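# An Afternoon at the Tovstead Open Day

You hear the Gosura workshop before you find it. There's a steady whir coming down the hallway, then a burst of laughter, then somebody calling out "again, again!" By the time I got through the door at Tovstead, in the gray middle of January, 17 visitors had squeezed in ahead of me, and the kids had claimed all the best spots up front.

The idea of the open day is simple: ordinary objects, robot arms, and people close at hand who can tell you what's going on. I loved it.

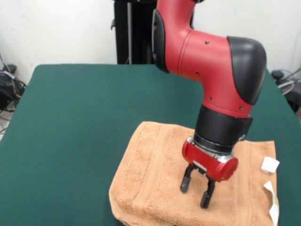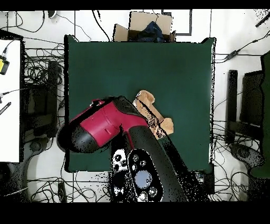

## Towels are hard, drills are heavy

Amado Talavera runs the demonstrations, and he has the patience of a good swim coach. I asked him which job he'd pick to impress a crowd, and he pointed to the towel without stopping to think.

"Everybody figures the power tool is the tough one," he told me. "But a drill keeps its shape. You grab a towel and you've got a different towel!"

He's right, and once you hear it you can't stop noticing. Two black fingers coming down over thick terry cloth have to deal with folds, soft edges and a fabric that gives wherever it's touched. Pinch too shallow and the cloth slips away. Go too deep and you take three layers when you wanted one. The drill brings its own troubles, mostly weight – the heavy end wants to swing, and the grip has to sit in a good place on the handle to keep it from tipping.

Talavera's crew has logged 200 practice grasps with towels alone, and he still leans in a little every time the fingers close.

## A turn at the controls

After the first round, visitors could sign up to steer an arm themselves, five minutes apiece. I put my name down so fast I tore the sheet.

My teacher was Teodoro Barredo, who drove over from Macapagal to help out and who wrote much of Covach, the software the group uses to record each try. He gave me one piece of advice: slow down. I did not slow down. My first grab closed on air, and so did my second. On the third I got a corner of cloth, lifted it maybe an inch, and let out a noise I'm glad I don't have on tape.

A girl of 11 went after me and did it on her first try (she plays a lot of piano, her dad said, as if that settled it).

What stuck with me was how much of the talk was about hands. People kept looking down at their own, pinching a sleeve or a scarf, trying to work out how they do it. Barredo says that happens at every session, and it's his favorite part of the day.

The workshop opens its doors again in spring, and Talavera hopes to add a table for shoelaces. I've been practicing with chopsticks.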